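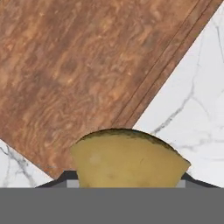

Slide 4. Setup and care of the Clidbridge gripper cell. The cell is first set up in simulation, and the same settings are then carried over to the machine on the floor. Lanying Qian's team begins with the finger pads. The light-gray pads at the sides of the yellow wedge are the parts to watch, as they take the most wear on the real gripper. Pads are changed after 3,095 cycles and the fingers are then zeroed again, a job of around 21 minutes.

Pause for questions on pad wear.

Mahlet Teshome keeps the service log. Two entries from September concern a finger that closed late; a connector was reseated in both cases. Refer requests for the log to her.

Next: slide 5, cable checks.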